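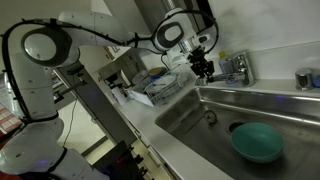

Stavros Politis wrote in to say his team gets better grabs with one bowl in the sink than with a full load. We do the same in the Olivares club.

Tips for the sink task
Start with plastic. Run the arm at low speed for the first 6 tries. 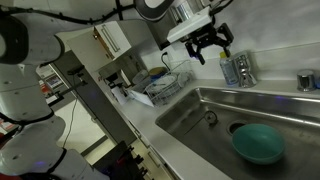
Gripper open over the counter, teal bowl in the sink.

Keep cables clipped along the arm and check the clips every session. Ours worked free twice in April. 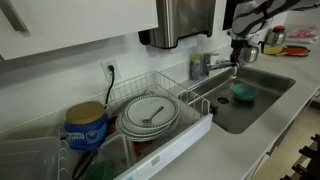
Wipe the gripper fingers with a dry cloth before you log a run. Two students per shift is enough.

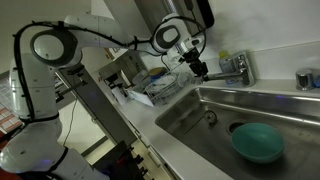
Gripper beside the faucet.

Save the log before you power down.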